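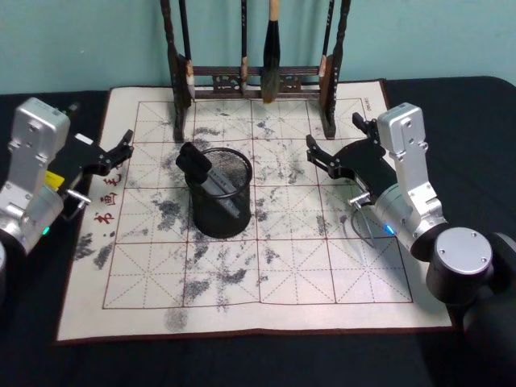
Two arms, one brush rack: planner keeps choosing the wrong brush

Posted by inkloop

I'm having so much fun with this bench! The task is to reach for the big brush hanging on the rack. Detection is great, but the Kuhlmann planner sends the gripper at a thin one about every

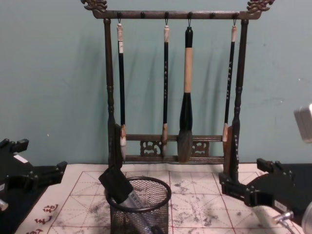

other time I change the start pose. I gave it 400 samples per plan. Is it my collision model?

Arne Janssen

Love this setup! I'd bet on the collision model. Give each brush its own thin capsule - one box over the whole rack closes all the gaps.
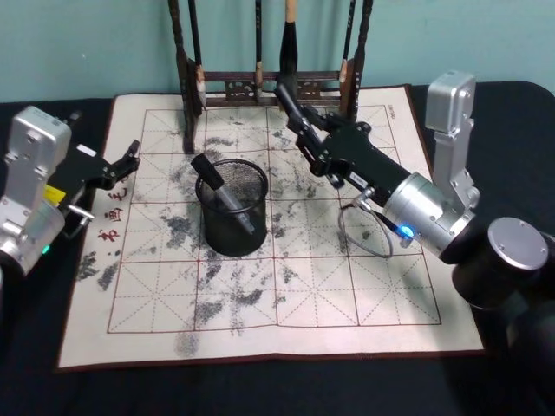 Then lock the target ID before planning, so a replan can't swap brushes. On my Visow build that took replans from 62 down to 7. Check your hand-eye calibration too, for both arms.

dakikfan

just use more samples lol

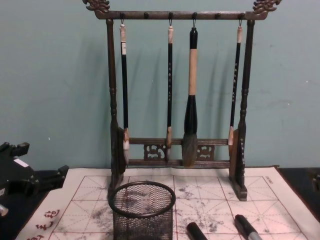
ok, better idea: the Dakik viewer can overlay the planned path on the chest camera view. Run the head camera next to it. If the 2 views disagree on where a brush hangs, it's your transforms - fix those first and have fun!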